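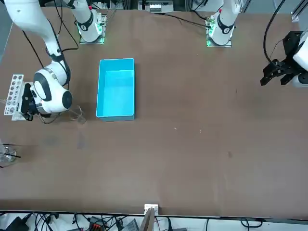
What is paper grain?

Paper grain is the direction in which most of the fibers in a sheet lie. Paper is made from wet plant fibers spread on a moving screen. The movement pulls many of the fibers into line with the direction of travel, and they stay that way when the sheet dries.

Grain matters when you make a folded card. A fold that runs along the grain bends between the fibers and comes out smooth. A fold that runs across the grain has to bend the fibers themselves. Thick cardstock may crack there, and the white core can show through colored paper.

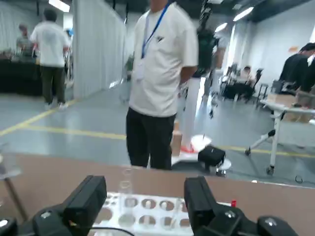 How do you find the grain?

Bend the sheet gently in half without creasing it, first one way and then the other. The direction that bends more easily puts the fold along the grain. If you can't feel a difference, cut a small square, mark its top edge with a pencil, and dampen one side. It will curl into a tube, and the tube lies along the grain.

Glue also has an effect. Fibers swell when they take in water, and they get wider much more than they get longer.
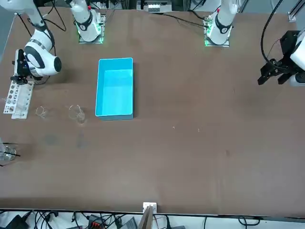 For this reason a card front covered with wet glue stretches mostly across the grain. If the two layers have grain running in different directions, the card can warp as it dries. Match the grain of both layers and use a thin coat. Press the card under a heavy book for 60 minutes.

Score thick paper before folding it. Run a blunt tool along a ruler to make a shallow groove, then fold.

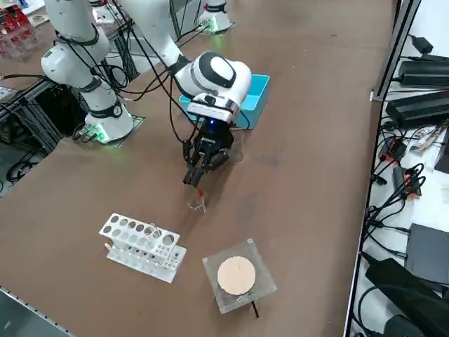 White robot arm with a black gripper, at a brown tabletop.

Text by Inmaculada Pacheco. Craft pages, Kistside.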